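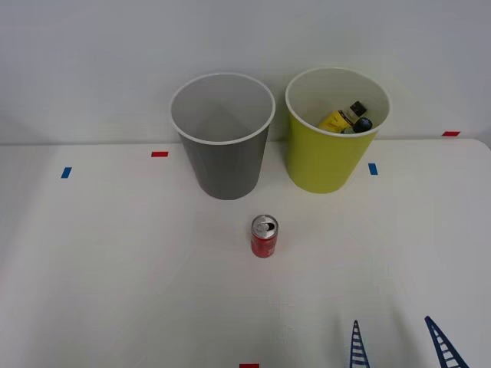

Section 5. Preparing and Running a Story Session

A session of Gavever produces one complete episode of a serial adventure, told aloud by the players in turn and written down by a Recorder. Before the first session, the group must sort the printed slips into two draws: the Peril draw and the Rescue draw. Any two containers may be used, provided that players can tell them apart at a glance. A gray bin and a yellow-green bin standing side by side at the back of a table are suitable: gray for Peril, yellow-green for Rescue. The containers should be open at the top and wide enough to admit an adult hand. Once a container has been assigned to a draw, the assignment should not be changed until the serial is finished.

5.1 Before You Begin

Check that the following are on hand:

The Peril slips and the Rescue slips (50 of each)
The Character Sheets, one for each player
The Episode Log, or a plain notebook
A timer
Pencils

The game is intended for groups of up to 6 players, including the Recorder. Larger groups should divide into separate crews, each with its own set of slips and its own Episode Log.

Note: The slips are printed on both sides. The large text is the prompt. The small text on the reverse is the consequence and must not be read until Step 7 below.

5.2 Setting Up

1. Separate the Peril slips from the Rescue slips. Peril slips carry a solid border and Rescue slips carry a dotted border.

2. Fold each slip once, with the prompt facing inward. Do not fold a slip more than once.

3. Place the Peril slips in one container and the Rescue slips in the other. Mix each draw by hand.

4. Give each player a Character Sheet. Players joining a serial already in progress should read the last entry in the Episode Log before completing their sheets.

5. Appoint a Recorder. The Recorder takes part in the story but does not draw slips during the episode.

6. Agree on the opening location. For a first episode, Aigner recommends the deck of the airship Itus, moored above the harbor town of Rendberg. The deck plan and a list of the ship's compartments are given in Section 3.

Caution: Do not return used slips to the containers between episodes. A peril that comes up twice in the same serial will weaken the story, and consequences already recorded in the log may be contradicted.

5.3 Running the Episode

1. The Recorder reads the closing lines of the previous episode aloud. In a first episode, the Recorder reads the opening passage printed inside the cover of the Episode Log.

2. Set the timer for 30 minutes and place it where all players can see it.

3. The player to the Recorder's left draws one Peril slip, reads the prompt silently, and begins the story. The prompt must enter the story before the player's turn ends. It need not be quoted word for word.

4. The turn ends when the player says "and then." The next player to the left continues from that point without a pause for discussion.

5. Each player may, on his or her own turn, choose to draw from either container. A player who draws a Rescue slip must use it to help a character other than his or her own.

6. If a prompt cannot be made to fit – for example, if it calls for a flood and the crew is crossing a desert – the player may set it aside and draw once more from the same container. The second slip must be used.

7. When the timer sounds, the player then speaking finishes the sentence and turns over the slip in hand. The consequence on the reverse is read aloud and becomes the closing event of the episode.

8. The Recorder enters the closing event in the log and reads it back to the group for agreement.

Note: Players sometimes find that a consequence leaves a character in a hopeless position. This is permitted and is often to be preferred. The matter is to be resolved in the following episode and may not be softened by discussion after the timer has sounded.

5.4 Loss of a Character

A character who falls overboard, is captured, or is carried off is considered absent. An absent character may be returned to the story only by a Rescue slip drawn by another player. Until that time, the player concerned speaks for any minor character already named in the log.

A character may be removed permanently only with the consent of the player who holds the sheet. The Recorder should write "Left the Itus" at the foot of the sheet, together with the episode number, and store it with the log.

5.5 Keeping the Episode Log

The Recorder is not expected to write down every word. An entry should contain the location at the start and end of the episode, the prompts used, any object gained or lost, and the closing event. Dialogue may be included where the group wishes to keep it.

Caution: Do not correct earlier entries. Where two entries disagree, the later one is taken as true, and the difference may be explained in the story. Groups have been known to build a full episode on an error in the ship's position.

The role of Recorder passes to the left at the end of each episode. The outgoing Recorder should sign the entry before handing over the log.

5.6 Replacing and Adding Slips

Blank slips are supplied on the last sheet of each pad. A group may write its own prompts, subject to the following conditions:

A prompt must name an event and may not name a player's character.
A Peril slip must leave at least one way out.
A Rescue slip may not end the episode.
Every new slip must carry a consequence on the reverse.

New slips should be folded in the same manner as the printed ones and mixed in before the episode begins. Slips may not be added while the timer is running.

Replacement pads may be ordered from Aigner using the form at the back of this manual. Pads from the first printing, released in November, have a plain border on both sets and should be marked in pencil before use.

Section 5 revised May 2020. For joining two crews in a single serial, see Section 6.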